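Trenside Members Forum > Equipment and Capital Planning > Second sorting cell: request for comment before the August submission

tserrano_ops
Posts: 133

Colleagues,

The laboratory intends to submit a capital request for a second sorting cell in August, and I have been asked to collect comments from the member sites before the figures are fixed. The existing cell consists of one arm with a two-finger gripper, a covered table, a wire basket of mixed articles, and boxes with round openings. The draft request assumes that the second cell will repeat this arrangement.

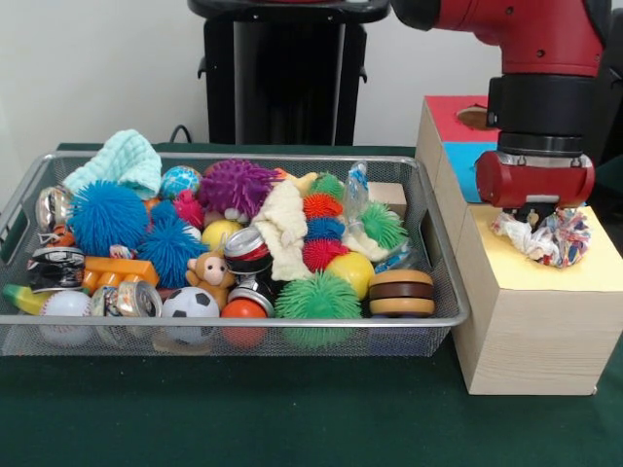

The draft currently includes a replacement gripper with spare fingers at $2,647, a camera mount and cabling at $924, and a supply of articles and containers for which no amount has been entered. The arm itself is carried under a separate heading and is not open for discussion in this thread. I would ask that comments be confined to the remaining lines.

Teresa Serrano
Operations, Trenside

soltlow_facilities

Thank you for circulating this. Soltlow supports the request in principle. Our concern is the gripper line. We submitted a similar request last year with one gripper and no spare fingers, and the work stopped for nine days while we waited for a part. We recommend that the spare fingers be listed as a separate line, so that a reviewer looking for savings does not remove the whole item.

v_carrilho
Moderator

I must disagree in part. Separate lines are easier to remove, and our reviewers at Bastos have a record of removing anything described as a spare. I would keep the gripper and fingers together and state the delivery time in the justification.

I am more concerned about the empty line for articles. It is treated as a minor matter, and over a full year it is not. Soft items wear out, crushed cans change shape each time they are handled, and cloths must be replaced in kind if results are to be compared between months.
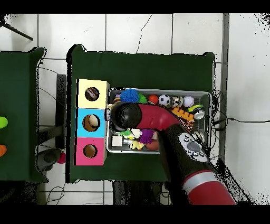 Our own site spent $2,127 on such items in the last budget year, against a plan that had allowed nothing. The sum was found by delaying the purchase of a second table. I would not wish another site to repeat that experience.

Vitória Carrilho

tserrano_ops

Ms. Carrilho, may I ask whether the $2,127 included containers, or only the articles to be sorted? The two are bought from different accounts here.

v_carrilho
Moderator

Articles and containers together. I do not have the division at hand. The containers were the smaller part, although we replaced cardboard ones more often than we had planned.

trakholm_procure

Speaking for purchasing at Trakholm: I question whether a second cell is justified before the first is in use for a full working day. The draft does not state the hours of use. Any review panel will ask for them, and a request without them is likely to be returned.

I would also note that floor space, power and cable routing do not appear anywhere in the draft. If these are to be met by the building, the draft should say so and name the account.

tserrano_ops

The point on hours is accepted. The present cell is scheduled from 8:30 a.m. to 4:00 p.m., and two project groups share it. The waiting list is the reason for the request. I will attach the schedule to the next version.

On containers, the groups have asked for wooden boxes with colored tops at the second cell, with cardboard kept for short trials only. Cloth is the article they handle most, and they wish to keep the box height the same at both tables.

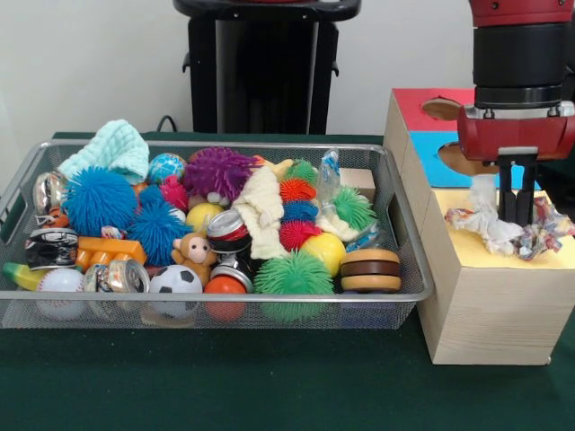

I have asked our workshop for a price on building the boxes in house. If the price is not received before the draft closes, I will enter an outside quotation and mark it as provisional.

soltlow_facilities

In-house construction is sensible if the drawings are kept. Ours were not, and the second set of boxes came back a different height from the first.

May I also suggest that both cells use the same model of gripper? A mixed pair would require two sets of fingers on the shelf.

trakholm_procure

A single model ties both cells to a single supplier. If that supplier raises its prices or withdraws the part, both cells are affected. I would ask for at least one alternative quotation, even if it is not accepted.

v_carrilho
Moderator

An alternative quotation is reasonable. I would still favor one model — the staff time spent maintaining two is never entered in any budget, and it is considerable.

tserrano_ops

I will request the second quotation this week. The revised draft will show the gripper and fingers as one line with the delivery time stated, an amount for articles based on the Bastos figure, the hours of use, and a note on power and cabling. Member sites that hold purchase records for cloths or boxes are asked to send them to me directly and not post them in this thread.

soltlow_facilities

Ours will follow tomorrow. The records for cloths are incomplete before March.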